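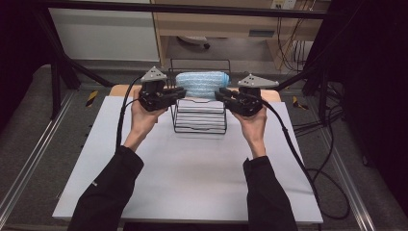
drainboard_dan

Posted in: Kitchen and Laundry > Water Treatment
Thread: Softener resin fouled or just undersized?

Looking for a sanity check before I spend money. House is on the Bovalthorpe municipal supply, which is hard enough to leave scale on glassware after one drying cycle. I have a Cliller single-tank softener, metered regeneration, installed by the previous owner. It used to go 1,000 gallons between regenerations with no hardness at the tap. Last month I started getting hardness breakthrough at 803 gallons by the meter. Salt level is fine and there is no bridge in the brine tank. Same household, same fixtures, no new appliances.

My reading is iron fouling of the resin. Planning to run a resin cleaner through two cycles, then retest. Anyone see a reason not to?

----

kettlescale
Reply 1

Test the raw water first. You are assuming the inlet hardness is the same as when the unit was programmed. Bovalthorpe blends two sources, and the Flukimcombe wells come on in June. That water is a lot harder. If inlet hardness goes up by a quarter, capacity in gallons drops to four fifths, and you are almost exactly there.

----

p_trap
Reply 2

Disagree with the above, at least as the first suspect. Seasonal blending would show up every summer, and OP says this is new. I would pull the injector and look at the screen. A partly blocked injector gives a weak brine draw, the bed never fully regenerates, and you lose capacity exactly like this. It takes 50 minutes if you have never done it and costs nothing.

----

drainboard_dan
Reply 3

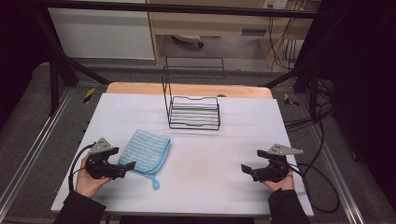
I have only been in the house since winter, so I can't say whether it happens every summer. Should have put that in the first post. I do have a drop-count kit and will test upstream of the unit tonight. The bypass valve has a sample port on the inlet side.

On the injector: is there a way to check brine draw without taking the valve head apart?

----

p_trap
Reply 4

Yes. Mark the water level in the brine tank, start a manual regeneration, and check again at the end of the draw stage. It should pull down to the air check. If it stops well above that, open the injector. Bypass the unit and relieve the pressure before you touch the cap.

----

ghorbani_owner
Reply 5

I run a Ghorbani twin-tank on the same supply and had to raise the hardness setting by 4 grains last summer. So kettlescale has a point. Put it back down in the fall or you waste salt.

Skip the resin cleaner until you have a number for iron. Town water rarely carries enough to matter – wells are another story.

----

kettlescale
Reply 6

Agree on the cleaner. I would not bother lowering the setting in the fall, though. The salt saved is small, and the cost of forgetting to raise it again is a scaled water heater.

----

drainboard_dan
Reply 7

Results. Inlet hardness is well above what the controller was set for. Brine draw went down to the air check, so I left the injector alone. I have reprogrammed the hardness and started a regeneration for 2 a.m. Iron strip showed nothing. I will leave the setting where it is until the water changes, then test again.

----

p_trap
Reply 8

Fair enough. I would still clean the screen next time you have the unit on bypass.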